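22nd March
THz probe line, Hendricks cryostat: window swap and re-zero 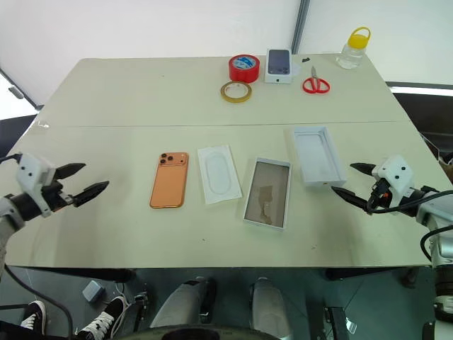
Window on the probe side changed from the old quartz piece to the wedged one from Navik. The old window was flat and gave an etalon that sat right on top of the cyclotron line at low field. Wedge orientation is thick end up, marked in pencil on the flange. O-ring reused, cleaned and regreased. I would like the spare optics stored on a flat surface in future. A table built from two sections pushed together, with a seam running across the middle, is a poor place to set down a bare window, and the old one now has a chip at the rim. It is bagged and labeled, good enough for alignment work.

Pumped down overnight before starting. Base pressure was fine, no change after closing the gate valve for the leak check. Cooldown normal. The sample stage took longer than the shield to settle, same as last time. I suspect the braid clamp and not the thermometer, but it can wait for the next warmup.

Magnet: ramped to 7 T in steps, held, ramped back to zero. Remanent field on the Hall probe is larger than I have in my notes from the Sultow magnet, which is expected with this coil, but it does mean the zero in the old data files is wrong. Correction goes in the analysis script, not in the raw files. Please leave the raw files alone.

Reference scans with empty holder, zero field. First set unusable, the delay stage lost steps on the return stroke and the pulses walked between scans. Reduced the stage speed and the walk went away. Second set is good: 40 scans averaged, file numbers start at 537. Peak position is stable to within one delay step over the whole set. The fringe from the old window is gone. A weaker one remains at longer delay and I think it is the substrate, because it moves when the holder is tilted and the window fringe never did.

Purge box: humidity reading dropped as usual, then crept back up while the lid was closed. Found the feedthrough for the bias cable had no grommet. Taped for now. The water lines are still visible in the spectrum but small, and they divide out in the ratio. If they come back, check the tape first.

Sample scans, GaAs quantum well piece from the Gruvville batch, mounted with the flat toward the pump side:

Zero field – clean, matches reference apart from the expected amplitude loss.
Low field – line visible, narrow, on the side where it should be for this polarity.
Mid field – line moves linearly, width unchanged within the scatter.
7 T – line outside the useful bandwidth. Nothing to fit.

Reversed polarity and repeated the low and mid field points. The line shows up with the opposite handedness, so the quarter-wave stack is doing its job. There is a small leftover on the wrong side, a few percent of the main feature. Could be imperfect waveplate, could be the wedge steering the beam a little off the axis of the stack. Did not separate the two.

Analyzer angle: the dial read 179 at the null, where it should be 180 by the drawing. I loosened the ring, checked it against the alignment laser and got the same null, so the offset is in the dial scribe. Left it as is. Use the null you measure and ignore the printed scale.

Fit notes. Single Drude line with field-dependent center works up to mid field. Leaving the phase free improves the residual but pulls the mass low, so I fixed the phase from the reference. Time zero matters more than I expected. Shifting it by one delay step changes the fitted scattering time by more than the error bar from the fit, so the quoted error is too small and should not go in any plot yet.

To do:
Grommet for bias feedthrough.
Waveplate leftover: rotate the wedge a half turn at next warmup and repeat one field point.
Check braid clamp.
Redo the remanence correction for the older Hendricks files before the May run.
Order a second wedged window.

Magnet at zero, supply off, cryostat left cold. Helium level written on the door sheet.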